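Bench Tips: Setting Up the Trekari Two-Arm Kit for Small Household Items
By Efren Abella
Updated 8/7/20

The Trekari is a tabletop kit with two servo arms that bolt to a common front rail. It is sold with or without the walled enclosure. I bought the enclosure version in February and have logged nearly 1000 grasps on small plastic goods. These notes cover what the manual leaves out.

Rail and cables. Tighten the base brackets before routing any cable. Leave a wide loop at the elbow of each arm. A short cable pulls on the wrist joint and the arm settles off target.

Layout. Keep the middle of the floor for light pieces and put flat items toward the back wall. Bricks left in front of the rail are out of the way of both grippers.

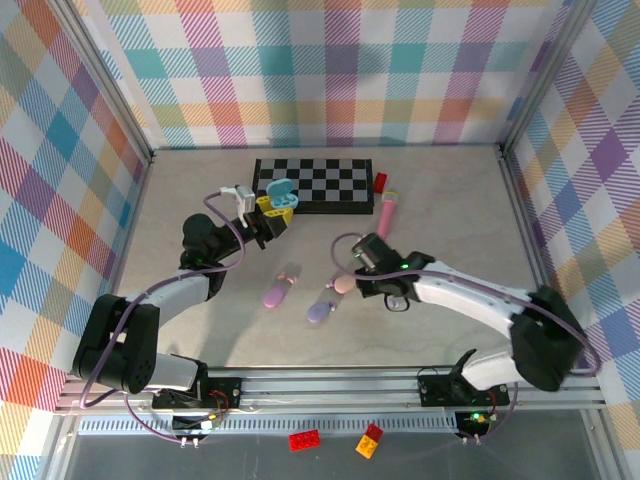
Left gripper at the earbud case, right gripper over the open floor.

Hinged cases. An earbud case is a good test piece. Set the grip force to 10 in the Fenar control panel for the first pass and raise it in small steps. Approach the lid from the side away from the hinge. If the body slides, go slower before you add force.
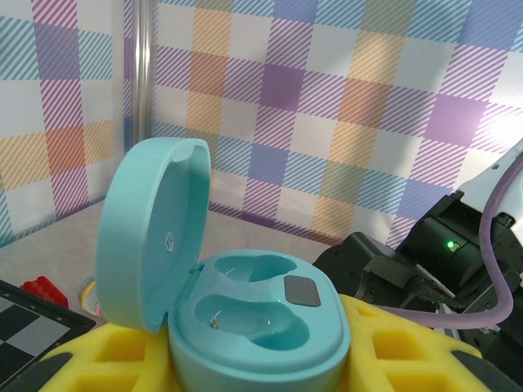 Leave the case open between passes when you are tuning the approach angle, and close it for lift tests. An open lid changes the balance and can touch the finger on the way down. Save each angle under its own name. The panel overwrites unnamed settings at shutdown.

Finger pads. Check the black rubber pads every 100 grasps. Wipe them with a damp cloth and let them dry. Mine needed replacing at grasp 509. Plesosum sells spares in pairs, part number on the bag.
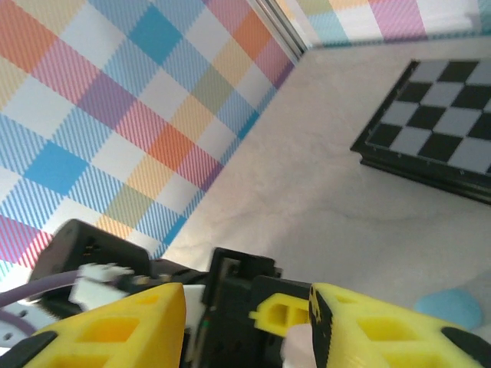 Yellow fingers spread, with the black pads at the lower ends.

Support. The Edwards service plan covers servos and boards. It does not cover fingers, pads or cables. Replies to my two tickets came the next day. Buy the plan if the arms will run daily; for weekend use, a spare servo costs less.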